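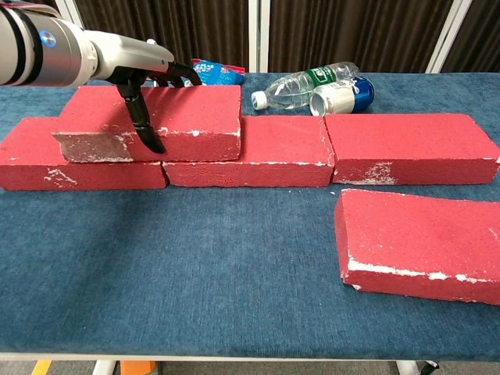
Red bricks on a table, with three laid in a row and a black gripper above a raised one.

DRALLENT OPENS SECOND SHOWROOM FOR WINDOWS, ENTRY DOORS AND PATIO DOORS IN STALITZ

STALITZ – Drallent, the family-run window and door company that many local homeowners already know from its original shop in Lema, is very happy to announce that it will open a second showroom in Stalitz this October. The new space covers 1,484 square feet, and everyone at the company is looking forward to having a bit more elbow room for customers who like to take their time, open and close a few things, and really think it over before they choose.

Visitors will find full-size entry doors hung in working frames, a wall of replacement windows that can be slid, tilted and locked, and two complete patio door displays with thresholds set at floor level. There is also a long table by the front window where people are welcome to spread out their measurements, paint chips and phone photos (and the coffee will be on, of course).

"We have had families drive over from Stalitz for years, sometimes with a piece of old trim in the back seat so they could match the color," said a spokesperson for Drallent. "It means a great deal to us that they came all that way, and we are so pleased that we can finally be the ones to come to them."

The Stalitz showroom will be the first to carry the Sudar line of insulated entry doors, which Drallent has been fitting for a small group of Lema customers since spring. Sudar doors come in single and double widths, with or without sidelights, and can be ordered with a lower handle height for households with young children or anyone who finds a standard handle a stretch.

Drallent's own crews will handle installation from both locations. Measuring visits are free within the Stalitz and Lema areas, and old doors and windows are hauled away at no extra charge. The company has set aside 700 door-care kits, each with hinge oil, weatherstrip cleaner and a soft cloth, for customers who stop in during the opening month – one per household while they last.

The showroom opens at 9 a.m. and appointments are not needed, though they are helpful for larger projects. The Lema shop will keep its regular hours.

Media contact: Drallent Customer Office, Lema

###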